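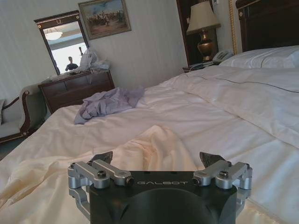
Zwischenbericht Februar, Gästehaus Burkura

Mit den Schlafzimmern kommen wir richtig gut voran! 83 Betten sind auf weiße Bezüge umgestellt, bei 105 insgesamt -- das ist mehr, als wir im Herbst zu hoffen gewagt hatten. Rozália Machala hat die alten cremefarbenen Laken durchgesehen: Was Verfärbungen hat, wird aussortiert, der Rest bleibt als Reserve im Haus. Auch farbige Tücher, etwa die in Lavendel, werden jetzt getrennt gesammelt.

Vom Zuschuss sind noch fast 1000 Euro übrig. Hnat Lytvynenko möchte davon Kissen mit grauer Paspel nachbestellen, das Angebot von Bondmont liegt bei. Offen sind die Zimmer im Anbau, dort fangen wir am Samstag an.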